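Skeltham cell, weekly walk-round
14 Jan 2026, M. Shehata

1. Finger tape. Ragged. Grey, jagged at both tips, and has been on my list since Penrose was a going concern. FAIL – re-tape before the next shift.
2. Finger seam and fastener. Wipe out the gap, check the fastener by hand. OK.
3. Curtain. Hangs to the back rail, no folds over the table. OK.
4. Cable bracing. Pull each one. Curnirach's manual asks for 12 pulls; it got 5 and a stern look. OK.
5. Arms parked high, grippers empty, before anyone reaches in. OK, after a reminder.
6. Loose bits on the table. Comment: see item 6 last week, and the week before.

Items 1 and 6, then 4 and 5:

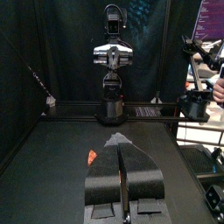
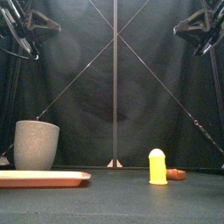

7. Stop button. Pressed, stopped, reset. OK.
8. Log sheet signed. 40 lines on the page, 12 used, one of them a shopping list. PASS, with regret.

Next full strip-down in March, Fuvalden parts permitting.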